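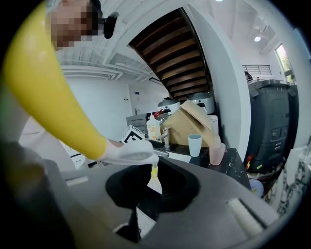
Under the Stairs: The Kitchen Corner at Orness

I was told a kitchen could be cleaned properly in one afternoon if you followed the Jirnia method. I have my doubts about any method with a name, and more about one that comes with a 147-page booklet, so I went along to see the counter at Orness get its turn.

The gloves
Long yellow rubber, the kind that goes well up the arm. Simone Teixeira swears by them. I've never seen the point of covering that much sleeve to reach a faucet, but I was outvoted.

The faucet
The booklet gives it four pages. Start at the base, it says, and work up. My mother started wherever she could see dirt. The small bottle near the base has a yellow tint, and another with an orange label stands farther along the counter. I remain unconvinced that any kitchen needs both.

The countertop
Black with white veins, a marble pattern. Handsome enough, though Wagner Fontes says a dark top shows every crumb and I believe him. He has one at home and complains about it constantly.

Cups
One pale blue, one see-through pink. The booklet says to clear every cup before you touch the counter. Piroska Pap's answer was that they'd be back in ten minutes anyway – the best advice I heard all day.

The paper bag
Brown and crumpled, next to the faucet. Every kitchen I know has a bag like this, and every cleaning guide pretends otherwise.

Under the staircase
Wooden, with dark brown slats, slanting up over the work area. Gleice Damasceno thinks it makes the corner cozy. I think about dust falling through slats onto clean counters.

The trash bin
Big, black, on wheels, lid shut. No complaints. It's the one thing in the place I'd take home.

Posted May 11, 2020. Next up is the pantry, if Gleice can talk me into it.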